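Comparing Two Finger Designs for Garment Sorting
Semester project report, Hammont
August 30, 2025

1. Background

Our project compared two sets of fingers for a two-arm tabletop setup that handles clothing. The first set, Avus, has broad flat fingers with a gentle taper. The second set, Lullemel, is narrower and ends in a thin edge. Both were designed in the course workshop in February and fit the same gripper body. The controller, Jaiswal, was the one left from last year's course, and we did not change its grasp planner.

The task was to pick up one garment from the table and release it over a clear bin. We chose knitted and woven items in plain colors. Some still had a paper tag on them, which we left attached because tags had confused the planner in earlier tests.

2. Setup

The arms reach in from above, and the bins stand on the table within reach of both. The tabletop is dark, which helps with pale fabric and hurts with dark fabric. Daylight comes in from one side and leaves glare on the surface. We decided to keep the blinds up for all trials so that both finger sets had the same problem to deal with. 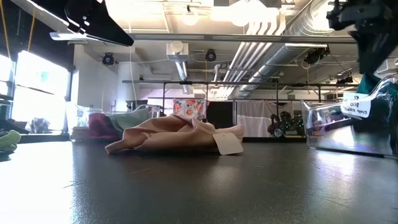 Figure 1. Peach garment with tag on the table, clear bins behind it and to the right.

3. Procedure

Each finger set was given 80 attempts. An attempt counted as a success if the garment was lifted clear of the table and ended up fully inside the bin. A sleeve or hem left over the rim was counted as a failure. Closing force and approach speed were the same for both sets. After each attempt we crumpled the garment by hand and put it back on the table.

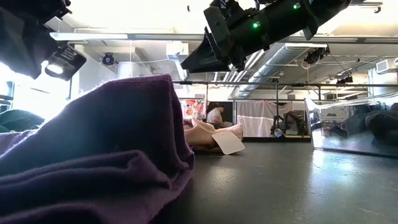

We first planned to fold the garments the same way every time, but a neat fold gave the fingers an easy edge and nearly everything worked. Thick folds with a high ridge were easy for both sets too. The flat parts were harder, especially thin hems lying against the table.

4. Results

Lullemel succeeded in 76 of 80 attempts, or 95 percent. Avus succeeded in 64, or 80 percent. Of the 16 Avus failures, 9 were hems the fingers slid over without closing on any cloth. Lullemel had 2 failures of that type. In its other 2, the garment caught on the bin rim.

Avus held heavy knits with less slipping during the move to the bin. We did not measure slip, so this comes only from our notes.

5. Remaining work

The wider fingers should be tried again with a rubber pad on the inside face. We would also like to repeat the trials with the blinds down, using the same garments and the same closing force.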